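Canemmont Tenants' Association
Minutes of the meeting held 22 Mar 2018

Present: Liên La (chair), Kiều Khổng (minutes), Thu Phí, Cường Triệu
Apologies: Lâm Thân

1. Minutes of the last meeting
Approved with one correction. The bike shed key is kept at the Drornside entrance, not the front office.

2. Laundry room
Two of the dryers are still out of service. Cường called Zesero again and was told the part is on order. Thu asked that a sign go up on both doors, as people keep losing their coins. Cường will put the signs up.
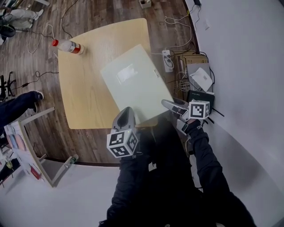
Liên noted that the laundry hours on the website are wrong and should match the ones in the lobby. Kiều will fix this.

3. Courtyard beds
Thu has 83 dollars left from last year's plant money. She would like to spend it on soil and leave new shrubs until August, when the drain work is done. Agreed. Lâm sent a note asking that the bed by the Vũ building stay as it is — the bulbs there are already up. Agreed.

4. Noise
Three complaints since the last meeting, all on the same stairwell. Liên has spoken to both households. No further step for now.

5. Parking
Long discussion on visitor spaces. Cường wants them numbered. Thu is against it and would prefer a time limit. No vote taken — carried over to the next meeting, when Lâm can be present.

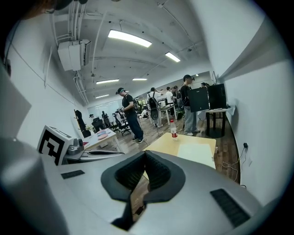

Gray gripper with black finger pads, wooden floor below.

6. Other business
The hallway light outside unit 2 flickers. Kiều will report it. Liên asked that items for the next agenda reach her in writing.

Next meeting: date to be set by email.
Minutes taken by Kiều Khổng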